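Saturday, June, shop notebook, dye bench

OK so the walnut brown. Third go at it and I think I finally have something I'd put on a scarf and hand to a person. Quintana (the merino we bought off Prarkorley when they were clearing out) drinks dye like crazy, so I cut the soak down to 4 hours and left the pot off the stove the whole time. Just tap-warm water and patience, which I don't have much of, so I went and reorganized the mordant shelf twice.

Numbers so I don't lose them again: 500 g of hulls to start, strained through the old pillowcase, and 293 g of yarn, weighed dry. That's the entire Quintana pile minus the two skeins Purificación already claimed for her hat. Alum at the usual rate. No iron in this one! I know, I know, I put iron in everything, but last time it went to mud and I sulked for a day.

First skein came out a really nice toasty brown, like the crust on rye bread. Second one is paler on one end where it was poking up out of the liquor. My fault, I should have weighted it down. I'm calling it a gradient if anyone asks.

The Favo cotton is a different story. Same pot, same time, and it's barely beige. I scoured it and everything. Purificación thinks it wants a tannin bath before the alum and she's been right about cotton every single time, so that's Monday's problem. Oak gall if we still have any, black tea if we don't. (Check behind the madder, there was a jar with no lid.)

Also tried a dip of the leftover Drurnum sock yarn in the exhaust bath just to see. Soft tan, very pretty, smells like a wet dog. Rinsed it 2 times and it's still shedding a little color, so please don't hang it over the white towels.

Colors for the next round: I keep wanting a brick red and a bottle green to sit next to this brown. Madder for the red, obviously. For the green I'd start with weld and overdye in indigo, and go much darker than feels sensible, because our greens always dry lighter and then they look minty beside anything warm. Pairing I'm after is red-orange with the dark green on gray. A gray warp would do it, maybe the undyed heather stuff.
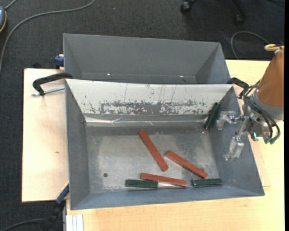
Red and green blocks in the gray metal bin.

To do: label the brown skeins before I forget which is which. Save the hull liquor in the blue bucket, lid ON. Order more alum. Purificación, if you get in before me, can you pull a few yards of the heather for the warp test? Short lengths are fine, I only want to see the colors side by side in daylight.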